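Home | Works | Listening Room | Loan and Hire | FAQ | Contact

We use cookies to remember your volume setting and to count visits. Accept | Settings

Frequently Asked Questions: Hiring and Installing Braltudberg

Print this page | E-mail this page

What is Braltudberg?
Braltudberg is a two-channel sound installation by Periklis Spanos. It is built from field recordings of ventilation shafts and pump rooms, filtered and layered without added instruments. The piece is a continuous loop with no fixed start point. Visitors may enter and leave at any time.

What comes with the hire?
The hire includes 2 powered speakers, 2 floor stands, a Vutix playback unit, a spare memory card and a printed wiring sheet. Cables are supplied up to the length given on the sheet. If the room needs longer runs, the venue provides them. Wall text is sent as a plain document so that it can be set in the venue's own typeface.

How large should the room be?
The piece was mixed for a rectangular room with a hard floor. It can be shown in a smaller space, but the low end will need to be reduced at the speaker. Carpeted rooms are acceptable. Rooms with a glass wall on the long side are difficult and should be discussed before booking.

Can the piece be shown next to other sound works?
Only with a closed door or a full-height partition between them. Curtains do not stop the lower frequencies.

How loud is it?
Playback level is set on site by the artist or by a technician following the wiring sheet. Once set, the level should be left alone – the quiet passages are meant to sit close to the noise of the building. Please switch off any fans that can be switched off.

What happens after a power cut?
The Vutix unit restarts and begins the loop again without a button press. The speakers return to their last setting. If one channel is silent after a restart, check that its speaker is switched on, then reseat the signal cable at both ends.

Which file format is used?
Uncompressed stereo WAV. Do not convert the files or copy them to another player. The loop point is exact to the sample, and most consumer players insert a short gap.

Is there an edition for sale?
Yes. Lokuten has issued a boxed edition of 200, each with a memory card, a signed sheet and a folded score. Over half remain available. Quote catalog number 3024 when ordering. The boxed edition is for private listening and does not carry exhibition rights.

Does the artist travel to install?
Usually, within the same country. For venues abroad, Spanos prefers to work by video call with the local technician. The setup at Alvarado in February was done this way and took one afternoon.

May we record the piece for documentation?
Short clips are permitted for the venue's own website, with credit. Full-length recordings are not. Still photographs need no permission.

How do we book?
Write through the contact page with the proposed dates, a floor plan and the ceiling height. Send the floor plan as a PDF with measurements marked.

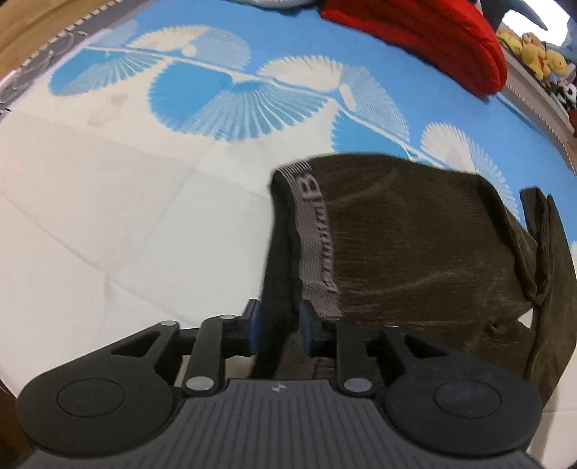 Bookings are held for two weeks without a deposit. After that the dates are released unless a signed loan form has been returned.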